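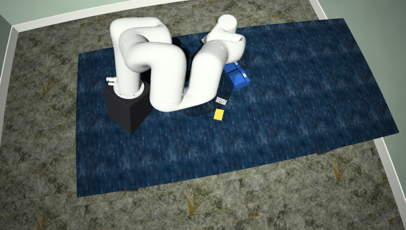 Session 9: Looking after old helmets and webbing

Right, this week we're off paperwork and on to the stuff you can hold. I've collected military kit for 28 years and I've ruined a fair bit of it, so most of these notes come from my own mistakes (the Adjei collection, which we'll visit in July, has been very kind about a few of them!).

Liners first. Leather liners dry out and crack along the fold, usually where the drawstring runs through. Please don't reach for saddle soap or oil. I did that on my first helmet and the leather went dark and sticky, and it's still sticky now. Dust it with a soft brush, pad it out with acid-free tissue and leave it alone.

Paint next. If a shell has its original finish, even a scruffy one, keep it. Collectors will forgive rust and dents long before they forgive a respray. Loose rust can come off with a wooden cocktail stick and a lot of patience.

Webbing is trickier. Brass fittings go green against the canvas, and the temptation is to polish them in place. The polish leaves white crust in the weave and I've never got it out. Slip a bit of polyester film behind the buckle before you touch it, and store belts rolled, never folded.

For next Tuesday: read the Grurkomora handout on maker's stamps, pages 2 to 12, and bring one item you're unsure about. No firearms or ammunition of any kind, please, deactivated or otherwise. Cotton gloves are in the cupboard by the door, and tissue is on the shelf underneath.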